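Teleop vs hand guiding for two-arm tasks

pandach_18
Hand guiding both arms wore me out, so I switched to leader arms in November. Up to 100 demos a day now.

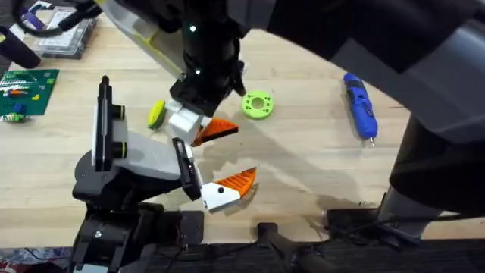 Both arms, orange ribbed fingertips, ring and blue tool on the bench

moynihan2
I disagree — you lose the feel of contact. Hand guiding gave me cleaner grasps.

iviscombe
Cleaner, but slower. I'd take 1000 average demos.

moynihan2
Not for screws.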